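Workshop notebook, survey desk
July 9, 2025

Second-quarter returns closed last night. Starting the write-up notes now so that Beryl has something to check against when she gets in.

Response was decent. The late batch from the metal fabricators came in before the cutoff, so no need to carry them over as missing. Randell sent two forms again, one from the plant office and one from sales, and they disagree on export orders (plant says "same," sales says "higher"). I kept the plant form, same as last quarter, and put the other in the duplicates folder with a note. If we ever change that rule we should go back and change it for the earlier quarters too.

First pass on the new orders balance: still above the line, lower than the first quarter. Domestic did most of the slowing. Export is close to flat once the duplicate is out. I have not seasonally adjusted anything yet. The old factors end with the fourth quarter and I need to rerun them before I trust the second decimal, or the first.

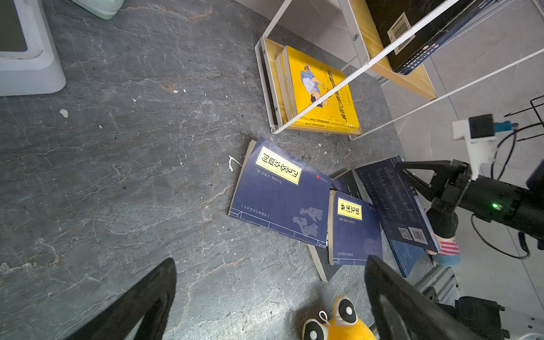

Weights are the other job for today. We are still using the employment bands from the last register pull, and at least one firm has moved out of its band. Galletti reported 1831 staff this time. They were in the band below 1000 when the weights were set, before they took over the castings business. Left alone, they count for far less than they should. Moved up, they pull the whole sector's output figure with them, and they answered "lower" on output.

Ran it both ways. Moving Galletti takes the sector from a small rise to a small fall. The headline for all manufacturing barely moves. I would sooner move them and put in a footnote than leave it and have to explain it next quarter. Jamie to decide, it's his name on the release.

Input costs: balance down again, third quarter running. Energy is the main reason given in the comment boxes, then freight. A few of the plastics people say resin has gone the other way, and Kekana wrote most of a page about it. I typed the useful part into the comments file and scanned the rest. Output charges eased by less than costs did, so margins ought to look a bit better, but the margin question says they don't. I checked the coding on that one and it is fine. 1 is "better" and 3 is "worse" in both versions of the form. Leaving it as it stands. 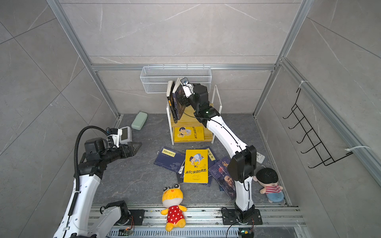
Notebook 16, p. 2

Beryl in at ten. She went through the duplicates and agrees on Randell. She also found that Silus had filled in last quarter's form by mistake, the dates in the header are wrong but the stamp is recent. She phoned them and they confirmed that the answers are for the second quarter. Entered as normal, flag set to P for phone.

Seasonal factors rerun at lunch. The new set puts less of the spring lift into the second quarter than the old one did, so the adjusted orders number comes out a little higher than I expected this morning. Still a slowdown. Checked two earlier years against the published tables and the revisions are small, nothing past a point either way. The series starts in 2000 and I only refit from the break onward, as before.
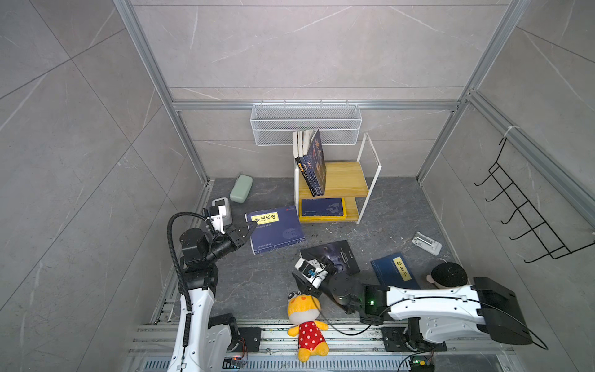
Stocks of finished goods need another look. The balance jumped and I think most of it is one answer, a large firm in the food group that has never ticked "higher" before. Could be real. Beryl will ask when she calls them about the missing capacity question. Until then the stocks chart stays out of the draft.

Jamie called at four. He wants Galletti moved, with the footnote, and he wants both versions of the sector figure kept in the working file. He also asked for the hiring intentions line to go above prices in the summary, as that is what people phoned about last time. Hiring is flat. I said that would make a short paragraph and he was fine with it.

To do tomorrow:
Footnote on the band change, one sentence, and send to Jamie
Rerun sector tables with the new weights and save the old ones beside them
Stocks answer, Beryl
Ask the register people when the next pull is due
Charts 3 and 4 still have last quarter's end date on the axis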